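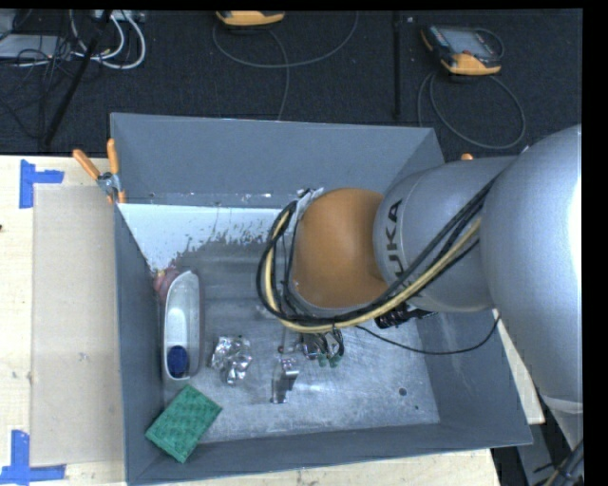

Budget for a second picking cell — sanity check please

kanya_r
Thursday's meeting wants a number from me. Plan is one more arm for bin picking, plus gripper, plus cables. Boss has seen a quote from Hulteck and now believes the arm is the whole cost. What did you all forget to put in?

tdoan36
Cables. Whatever you wrote down, double it. Then spare hoses, clamps, and a second teach pendant if you don't like walking.

oanh_g
Disagree on the pendant. We bought one and it lives on the floor. Spend it on gripper fingers. We went through 4 sets in August, and they were 400 a set from Cao.

tdoan36
You went through 4 sets because you pick shiny stuff out of a metal bin, Oanh.

oanh_g
The customer's parts are shiny. I did ask them to stop.

H_Bastos
Lease it. 36 months, service included, and when it breaks it's somebody else's spreadsheet.

kanya_r
Does service cover the gripper?

H_Bastos
Ours covers the arm. The gripper is "tooling." So are the cables, apparently.

tdoan36
So it covers the part that never breaks.

kanya_r
OK, buying. I'm adding 10 percent for tooling and calling it contingency.

oanh_g
Make it more. They'll cut it anyway — ask Ukemus for a bulk price on fingers before you send it.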